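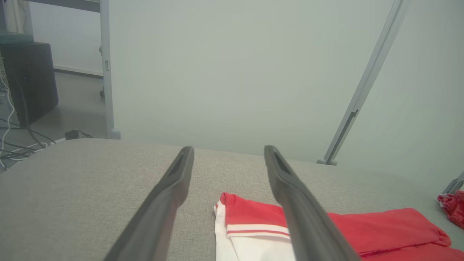

Ratemholm Publishes Free Good-Practice Guide for Robots That Handle Clothing and Household Textiles

New guide covers grippers, work surfaces, cables and the people who share a room with the machines

Ratemholm, the cooperative of small automation workshops and laundry service providers, has released its first good-practice guide for robots that pick up, fold and sort clothing. The guide is free to download, runs to 84 pages, and is written in the kind of everyday language that a shift lead or a new technician can read over a cup of coffee without a dictionary close by.

Work on the guide began two winters ago, when several members compared notes over lunch and found that each of them had written a private set of house rules for fabric-handling robots. Some of those rules agreed with one another, a good many did not, and a few had been copied from metalworking cells where the parts are hard, heavy and always the same shape. A folded shirt is none of those things – it slides, it sags, it catches on a fingertip, and it may come back from the wash a little different from how it went in.

"We all had a binder somewhere, and we were all rather fond of our own binder," said Hülya Ertürk, who led the writing group. "What I'm happiest about is that people were willing to put theirs on the table and let the rest of us scribble in it. There are pages in this guide that went through eleven drafts, and I can tell you that the one on fingertip wear very nearly went through twelve."

The recommendations are based on a trial held at the Kollár workshop, where member teams logged 1358 supervised handling runs with shirts, towels, sports clothes and small packaged items. Of those, 403 were stopped early by the operator or by the machine itself, and the writing group read through the notes on every one of them. A table at the back of the guide sorts the stops by cause, with gripping two layers of cloth in place of one at the top of the list, followed by items that had shifted between the camera's look and the fingers' arrival.

Among the recommendations:

Fingers and fingertips. Check both fingers for burrs, loose screws and trapped threads at the start of each shift, paying special attention to any slot or groove on the inner face. Set the closing force for the thinnest garment expected that day, and write the setting down where the next operator will find it.

Surfaces. Choose a padded or upholstered surface where the fingers are likely to touch down. Plain colors that stand apart from the garments are a help to the camera, and to the person watching too. Covers should be pulled tight and cleaned on a fixed schedule.

Frames and fixtures. Posts, rods and brackets near the arm's path should be entered in the robot's workspace model before the first run, and entered again whenever anything is moved, even by the width of a hand.

Floors and cables. Power and signal cables should be routed away from the operator's walking path and kept clear of casters. The guide asks for a walk-through of the floor as part of the weekly check, signed by someone other than the person who set up the cell.

People. An operator should be able to reach a stop button without leaning across the work surface. Hands stay off the garments while the arm is live, including for the quick little straightening tug that, as the writing group found, nearly all of us are tempted to give.

"I have been folding things for a living since I was nineteen, and my hands want to help," said Silvia Oravec, floor manager at Lultier, which runs a uniform laundry and took part in the trial. "The part about people is the part I've pinned up by the time clock. Our crew talked it over line by line, and they asked for changes, and I'm glad to say that the changes went in."

The guide does not replace national safety law or the published standards for industrial and collaborative robots, and members are reminded that a proper risk assessment is still needed for each installation. It is meant to sit beside those documents and to fill in the small, practical matters that come up when the thing being handled is soft. Each chapter closes with a one-page checklist that may be copied and changed freely.

Peter Murín, who edited the checklists, has asked readers to send in their corrections. "Please do write to us, even if it's only to say that a box is too small to tick with a work glove on," he said. "We had that very comment in the spring – and the boxes are bigger now."

Ratemholm has printed 300 copies for workshops that prefer paper, and these will be mailed at no charge to members and training schools in the order that requests arrive. An introductory session will be held at the Irnham training hall in January, starting at 9:30 a.m., with coffee from nine. Libor Kadlec will lead the morning on gripper checks and force settings, and Emília Šindelář will take the afternoon on floor layout and operator training. Guests from outside the cooperative are warmly welcome, and there is no fee, though we do ask that you let us know you are coming so that we can set out enough chairs.

Requests for printed copies, places at the Irnham session and interviews with the writing group may be sent to the Ratemholm press desk.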